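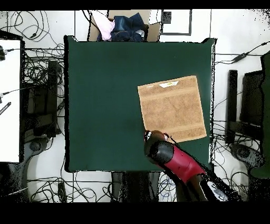
Plalari Cloth Notes, read me first

Plalari is a small collection of written notes and photographs about folding household textiles. It covers towels, tea towels, pillowcases and a few garments, and it was made for people who write folding instructions or teach them. The notes try to say in plain words what a folded thing looks like when it is finished, and this is more difficult than I expected when I began. Take a tan terry towel, folded to a roughly square shape, with the woven bands lying level across it and the small white label at the top hem. One person calls this "folded", another calls it "folded with label showing", and a third will unfold it and begin again. Plalari keeps these differences in the record and does not choose one of them as correct.

The collection is maintained by Zeyu Zeng. English is not my first language, so if some sentence in the notes is unclear, please write to me and I will repair it.

What is inside

The current release has 351 notes. Each note is one plain text file about one cloth at one stage of folding. Of these, 315 have at least one photograph, and the others are text only. There are 94 different cloths in the inventory, and every one has a short name, for example "tan-bath" or "pink-case". The names were given in the order of washing, so please do not look for a system in them.

The folder called Storkar holds the notes made on a table. The folder called Xia holds the notes made on a bed, a sofa or an ironing board. I kept them separate because cloth behaves differently on a soft surface, and the wording of the notes changes with it. On a bed people write "smooth it down" very often. On a table they almost never do.

Fields in a note

cloth: the short name from the inventory
fabric: terry, waffle, plain cotton, denim, knitted, or unknown
stage: flat, part folded, folded, stacked, or dropped
shape: square, long, roll, or free words
turn: whether the cloth is straight with the table or turned a little
label: showing, hidden, or none
bands: for towels only, where the woven bands are
nearby: other textiles in view, also those still waiting in a box
remark: anything the writer wanted to add

The field "turn" needs some explanation. In the first version it was a number in degrees, and two writers could not agree on it for the same towel. Now it has only three values: straight, slightly turned, and clearly turned. A few degrees is "slightly". If you must think whether it is "clearly", then please write "slightly".

"Stage" should be filled from the look of the cloth only. If a towel is square and its layers are flat, it is "folded", also when you believe that somebody wants to fold it one more time.

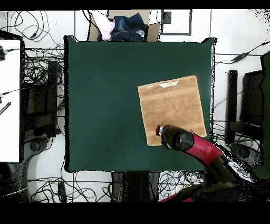 The field "label" was added in March, after a request from a reader in Vutunbridge who runs a linen cupboard for a guest house. She wanted to search for towels with the label on the outside, as her guests complain about them. I went back through all older notes and filled the field by hand. In the text-only notes I could not always know it, and there the value is empty. An empty value does not mean "none".

How the notes were written

The writer looks at the cloth, fills the fields and then writes one to four sentences. There is no time limit. We asked writers to use the words they would use at home, so you will find "flannel" and "face cloth" for the same object, and also "airing cupboard", which I had to look up. Spelling was corrected. Word choice was left alone.

Clothes and small textiles that wait for their turn usually stay in an open cardboard box beyond the table. They go under "nearby" with colour and fabric, as far as the writer can tell. For a crumpled dark blue garment it is enough to say this, and you do not need to guess if it is trousers or a skirt. If the fabric is not clear, write "unknown".

Known problems

– Terry towels are too many compared with everything else. Sheets are missing completely, as they did not fit on the table.
– Colour words are not stable. Tan, beige and light brown are used for the same towels. Search for all of them.
– 2 notes in Xia have the wrong cloth name. I know which ones, but correcting them changes the file order, so it will be done together with the next release.
– In the older notes "top" sometimes means the side far from the writer and sometimes the upper layer of the fold. In newer notes we write "far edge" and "upper layer".

Use and sharing

You may copy the notes and change them, also for paid teaching. Please keep the name Plalari with them and say if you changed the wording. The photographs may be printed in handouts.

Please do not use the notes as washing advice. The fabric field was filled by eye and by touch – nobody read the care labels for it.

Contributing

New notes are welcome, above all for knitted things and for pillowcases with buttons. Write one file per cloth and per stage, and use the short name if the cloth is already in the inventory. For a new cloth, leave the name blank and I will give it one. I read contributions on Saturday, so an answer can take a week.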